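NOTICE TO THE HEIRS OF THE TANASARN ESTATE

The Office of Bequests at Clestau acknowledges receipt of the claim lodged by Mayuree Ruangrit on 24th September. The claimant asks for the return of one recipe, described in the will as "my mother's soup, complete."

The Office has searched its shelves. It holds almost 300 recipes from the Tanasarn household, each sealed on the death of its owner and each entered in the register by smell. The soup is entered twice. The first entry reads "ginger, rain." The second reads "ginger, rain, someone singing."
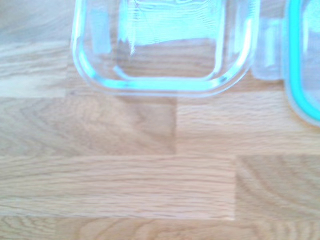 Clear glass, rounded at the corners, on wood grain.

The claimant was invited to smell both. She chose the second without delay and asked who had been singing. The registrar replied that the Office does not record names — only what was in the room.

A rival claim was then received from Ekitex, which had purchased the contents of the family kitchen and held that the song formed part of the contents. The matter was heard in September. Ekitex offered the claimant 500 for the song alone. She declined and, with the permission of the hearing, hummed it.

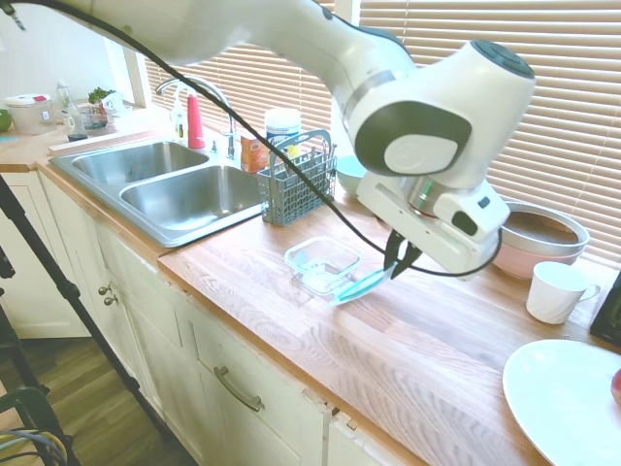
May a recipe be divided between two heirs?
Only where the owner cooked it differently for each of them, and both versions are entered in the register.

The Office finds for the claimant. The first entry passes to Ekitex. The second was released to her at the counter, and the registrar, who had not eaten, was given a bowl.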